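Tritia publishes comparison of hand-held grippers for garment handling

Kedside, 2018-09-06 - Tritia has released the results of a trial comparing three hand-held grippers on clothing and bed linen in furnished homes. The work was carried out with Jayasinghe, which supplied the jaw inserts.

Each gripper was used on 53 items in 12 rooms. Operators picked up one item at a time from a bed, lifted it clear and set it down again. A lift was logged as a failure if the fabric slipped before release.

Two of the grippers use parallel jaws. The third, Wuvuletti, closes through pivoted arms and was tested with both soft and hard inserts. Soft inserts held knitwear more reliably. Hard inserts gave cleaner release on thin cotton - the difference was small on anything heavier.

Thick folds remained the main difficulty for all three. Jaw opening had more effect on the result than closing force, and a single grip point left long parts of a garment hanging across the tool.

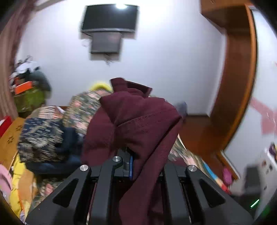 Availability

The full results table and insert drawings can be requested from the Tritia press office. A second trial, covering wrist cameras, starts later in September.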